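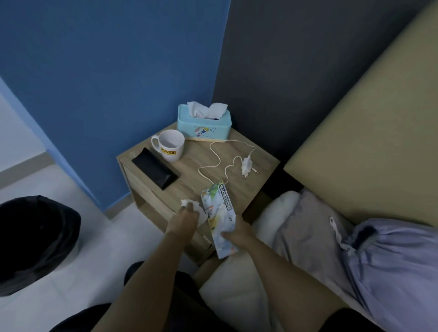

Paid participants wanted: help us decide which robot to buy (and which ones to leave well alone)

Print | E-mail

I've got a budget to spend on household robots and I need people who tidy up for a living, or who just do a lot of it at home, to help me spend it properly. I look after equipment for Mitero, a small project run out of Pradach, and we're planning a set of robots for supported flats at Trusano. The idea is that a machine does some of the fiddly clearing-up in a bedroom while the support staff get on with talking to the tenant. Lovely idea! Buying for it is a nightmare, though, and I'd like some company.

The catalogues are no use to me at all. They'll tell you how heavy a box an arm can lift and how fast it swings, and I have never once been asked to swing a box round a bedroom. What I get asked is whether it can put a pair of scissors away, or pick up a tissue and get it in the bin, or deal with a phone charger. So before I sign anything I want a proper list of the jobs, in the words of people who do them, with a note of which ones need two hands and which ones you can manage with one while holding a cup of tea in the other.

I have 29 places. You don't need to know anything about robots and I'd quite like it if most of you didn't. If you've been a cleaner, a carer, a hotel room attendant or a parent of teenagers, you're exactly who I'm after.
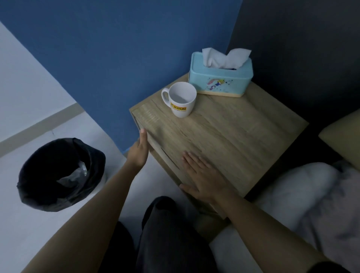
What you'd be doing

There are two sessions, both in June, and they come to eight hours altogether with breaks. At the first one you do ordinary bedside jobs at your own pace. Clear the top, open a drawer, put things in it, shut it again, bin the rubbish. We keep notes on how you do it and we might ask you to do the same thing again a bit slower. There isn't a right way. If you always shut a drawer with your knee, please shut it with your knee, because I need to know whether I'm paying for something that can push low down.

At the second one we sit round a table with the quotes and go through them line by line. I'll have the prices from three suppliers, Hosseinzadeh being the one we've bought from before, and you'll be marking which extras look worth having for the jobs you did. I'm after blunt opinions. Last year I nearly ordered a set of suction cups because the leaflet was so cheerful about them, and it took a hotel housekeeper on our old panel to point out that you can't suck up a flannel. (You sort of can, but you look silly.)

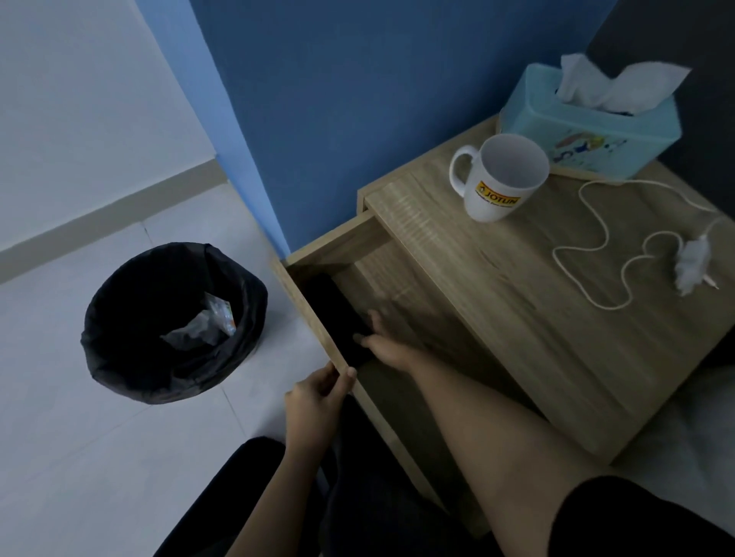

The budget is where your notes really bite. One arm costs a lot less than two, as you'd expect, and every year somebody asks me if we could start with one and add the other later. We can, but the base has to be the wider sort from day one and that changes the doorways we can get through, so it needs deciding now. A drawer is a good test of it. If you've got your left hand on the edge and your right hand reaching down inside for something flat and dark against the side, that's both arms taken up, and whatever is looking into the drawer has to cope with it being a good deal gloomier in there than on top. I haven't got a price for "can see into a drawer" on any of my quotes. I've got one for a lamp. So one of the first things I'll be asking you is how much you go by feel.

Then there's the small stuff, which I always underestimate. Anything up to £500 I can approve myself: spare finger pads, a second battery lead, a soft cover for the wrist. Over that it goes off to Pradach to be looked at and I lose three weeks. I'd like your lists early so I can group things sensibly and not find out in September that we needed different fingers.

What we're still arguing over

Cables, mostly. I wanted to leave them out of the first order altogether, and my colleague on the software side wants them in, and we've both been rather stubborn. A cable doesn't keep its shape, you generally want to pinch one bit and gather up the rest with the other hand, and there's a plug swinging about on the end of it. If we include cable work, the gripper has to be the finer one and there's less money for everything else on the list. If we leave it out, staff are back to doing it themselves every morning. Come and take a side.

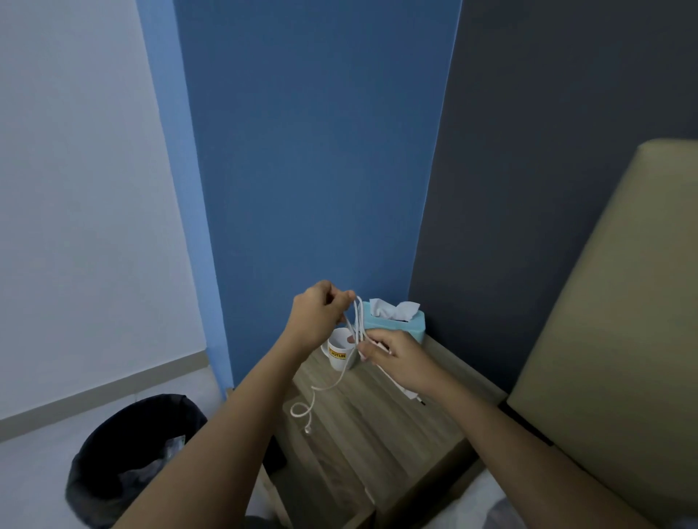 Cable handling at the bedside table, left hand above, right hand holding the gathered strands.

The practical bits

The fee is £557 for both sessions, paid in one go after the second. Bus or train fares to Trusano are on top, just keep your tickets. We can't pay for one session only, sorry, I did ask.

You should be 18 or over and happy sitting on a low stool or the edge of a bed for a while. If that's awkward for you, say so when you get in touch and we'll raise the furniture. Wear whatever you'd tidy in. Left-handers very welcome, I had hardly any last time and I'm fairly sure it skewed what we bought.

We start at half past nine with coffee. Lunch is provided and it's decent. Parking is not.

How to put your name down

Send a few lines to the Mitero desk at Pradach saying what sort of tidying you do and where, and whether there's one job that drives you up the wall. No CV please. I read them all myself on a Friday afternoon and I'll reply the week after either way. If the places have gone I'll ask whether you'd like to be kept for the kitchen round, which has its own budget and, I'm told, a great many saucepan lids.

Print | E-mail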